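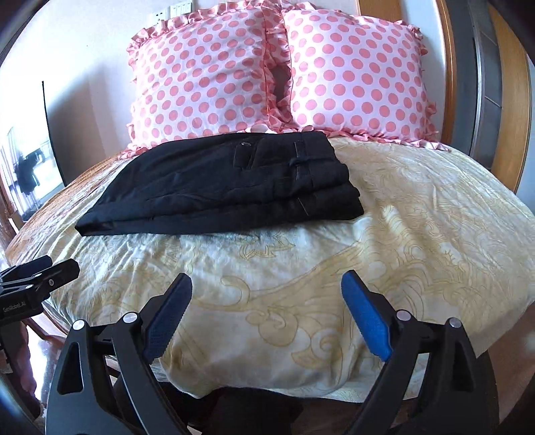 Washing bedding in hard water

Home | Newsletter | Back issues | Contact

Households on the Pernden supply moved to the Skavden borehole source in June. The water is harder than before, and several subscribers have asked why their sheets now feel stiff and look grey. The cause in most cases is detergent dose.

Calcium in the water binds with part of the detergent and leaves less of it to lift soil. Use the hard water dose printed on the pack. If the pack gives only one figure, add a separate softening powder to the drum. Fabric conditioner does not soften water. It coats the fibre, and on towels and pillowcases the coating reduces absorbency.

Load size matters as much as dose. A double duvet cover needs room to turn over, so wash it with its pillowcases and nothing else. Fasten the buttons first. Frilled or gathered edges hold powder in the folds; use liquid, and select the extra rinse.

Wash plain cotton at 60 degrees. Prints and bedspreads go at 40, or lower if the label says so. Spin speeds above 1,200 set creases in cotton percale that are hard to iron out.

To remove existing scale from the machine, run it empty on its hottest cycle with 200 grams of citric acid. Leave the door open for 24 hours afterwards. Do not combine citric acid with bleach.

The Girkgate branch stocks hardness test strips.

Comments (3)

Dosed up as suggested and the pillowcases are softer. Towels no different so far.

Does the citric acid harm the door seal? Mine is an older machine.

What is the hardness figure for the Magagula estate? We are on a different main.

Contact the newsletter desk | Copyright Girkgate Household Newsletter | Back to top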